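**Is rust converter worth paying for on an old metal feed bin?**

posted by Chaimae Bouzid

We've just moved to Bernonby and inherited a metal bin in the shed. A bloke at the Brallham market wants to sell me a tin of Prorum converter and swears it lasts ten years. Sounds like nonsense to me. Do I need it, or will a wire brush and ordinary paint do? It would hold layers' pellets, 33 kilos or so at a time.

**Ismail Slaoui**

Ten years, according to the man selling it. I'd want to see the bin he tried it on. Converter does something on proper flaky rust and next to nothing on bare or scuffed metal, so first find out which you've got. Rub a patch with a damp white rag. Orange on the rag means rust, grey is more likely dirt or old zinc coming off.

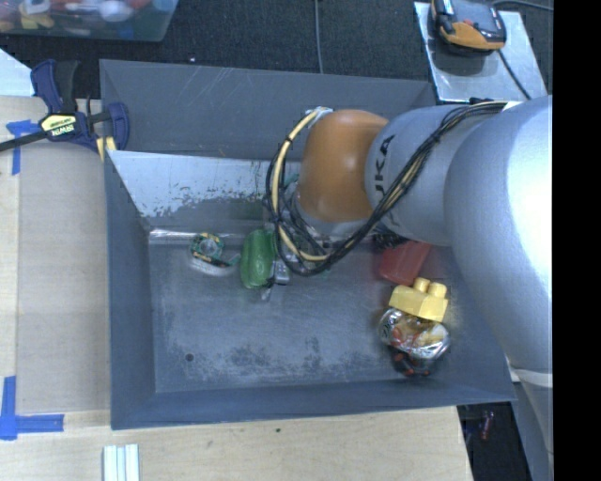 I wouldn't paint the inside at all if feed is going in there. Paint chips, and hens eat chips. Scrub it, let it dry for 2 days with the lid off, and keep the pellets in their sack. Spend the money on a lid that fits.

**hedgerow_pete**

just buy a plastic one. mice will get in whatever you do

**Chaimae Bouzid**

Rag came up grey. Not buying the tin. Not convinced about plastic either, mice chew it.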